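About Gough Street Preserves

Hi, I'm Odette Vasseur, and I make jam. Also chutney, pickled beets, a hot pepper relish that my brother won't go near, and marmalade when the oranges are good. I started 15 years ago with 4 jars of plum jam on a folding table and a cash box that didn't lock. I sold three and ate the other one on the drive home.

The fruit comes from people I know. Most of the plums and all of the quinces are from the Mollach orchard, up the hill from us, and Marama Ashby grows our peppers (she picks the variety, I just cook what shows up!). Berries are trickier. If it rains all through June there won't be much raspberry, and I'd rather sell out than buy frozen.

We're still small. Alby Ruddock does the labels and the deliveries and answers the phone much more nicely than I do. Ataahua Lowther joined us for one summer to help with pickling and now runs the whole pickle side, including the dill spears people write in about. Last year she put up 405 jars of those and they were gone before Thanksgiving, so yes, we're making more.

Everything is cooked in small batches, with cane sugar and lemon juice and no added pectin. That means some jars set softer than others. Stir it into yogurt if yours is runny, or send me a note and I'll swap it.

I also teach a beginners' class in April and again in September. You'll go home with jam on your sleeves and a couple of jars to show off. Bring an apron and closed shoes. We do the marmalade class separately in winter, and that one fills up fast, so get on the email list if you want a spot.

Wholesale orders start at 100 jars. Ask for Alby, mornings are best.

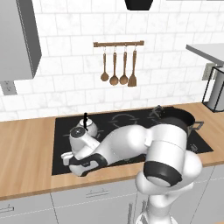
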